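# The kitchen hand at Pallent

I'd been promised coffee, and I got it, but first I had to wait for the arm to finish with the sink.

Pallent runs a catering kitchen out the back of Burari, and for the past while part of the washing-up has belonged to a robot. Veronika Aigner manages the place (her mum started it, which is why the older staff still call it Aigner's) and she'd warned me over the phone that I'd find it boring. I didn't! I stood there like a kid at an aquarium.

What got me was how ordinary the whole thing felt. People walked in, hung up their jackets, said good morning to each other and got on with the sandwiches. The arm did its bit over by the window. It's slower than I am at the dishes, and I'm a terrible dishwasher – my partner will back me up on that.

Veronika says the slowness drove everyone mad for the first 19 shifts. They'd reach over and do it themselves. Then they got busy with a big wedding order, 131 plates of everything, and people started leaving the small stuff for the arm and found they had a bit more time at the bench. 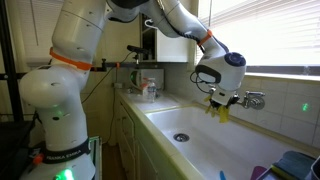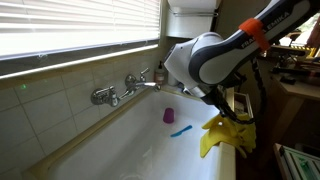 *The Franka Emika arm at the sink.*

I asked the question you have to ask, which is whether anyone lost hours. She didn't dodge it. One casual position wasn't filled again after the fellow in it went back to uni, and she's still a bit uneasy about that. Everyone else kept their roster. Two of them picked up prep training they'd been wanting for ages, with a pay bump at the end of it, and one flatly refused to have anything to do with the robot and was left alone to make pastry.

The software comes from a little outfit called Wunivent, who send someone out when things go sideways. Things do go sideways. Veronika keeps a notebook by the phone and writes down every time a person has to step in. She was up to 941 entries when I visited, and she read me a few in a very flat voice. "Dropped spoon. Dropped spoon. Stopped, don't know why. Dropped spoon."

The notebook turned out to be my favourite part of the day. It started as a list of complaints, and now the whole crew adds to it, including a couple of people who'd hardly spoken up at a staff meeting before. Wunivent reads it properly, too. Last November they changed how the stop button works after one of the dishies wrote half a page about it in red pen.

There are still things I'd want sorted if I worked there. The training runs 32 minutes and most of it is a video. And the newer staff, the ones who've only known the kitchen with the arm in it, told me they'd like a say in what it gets put on next. Floors keep coming up. So does the bain-marie, which I wouldn't wish on anyone, machine or otherwise.

Veronika made the coffee herself, in the end. We drank it out on the loading dock and she talked mostly about pastry.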